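Flat sweater folding

Flat sweater folding is a household method for storing knitwear in drawers and on shelves instead of on hangers. Used mostly for heavier knits, which stretch at the shoulders when hung. Also called table folding, or in some older laundry guides the Prellow fold, after the town of Prellow, where a sewing school taught it.

History

First written down by Otakar Štěpánek in a 50-page booklet on wool care. He gave seven steps. Later versions dropped most of them — the Zillora home guide keeps only four. Đạt Mai's revised edition added a section on acrylic and blends, plus a note on drying.

Method

Garment is laid out on a table or bed, sleeves out to the sides. Wrinkles smoothed by hand from the middle outward. Each side is folded in toward the center, sleeve doubled back down, then the body folded in half or in thirds depending on shelf depth. Thick knits do better in half.

Smoothing is the step most often skipped, and creases set in storage are hard to get out of wool without steam. Side seams and the underarms need the most attention. 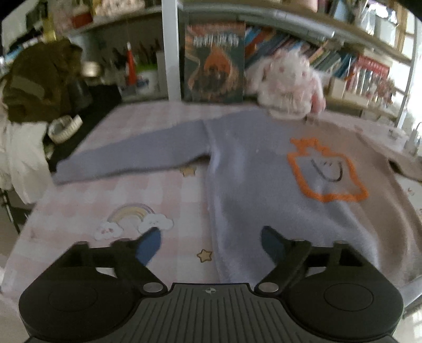 Decorated knits are handled a little diferently. Raised yarn or fuzzy outlines on the chest can flatten under weight, so Mai advises folding with the design facing up and keeping the item on top of the pile. A smiling face in an orange outline, as on a lavender-gray and beige sweater, should have no fold line running thru it if the shelf allows. Tissue between layers is optional.

See also: Garment storage, Wool care, Drawer liners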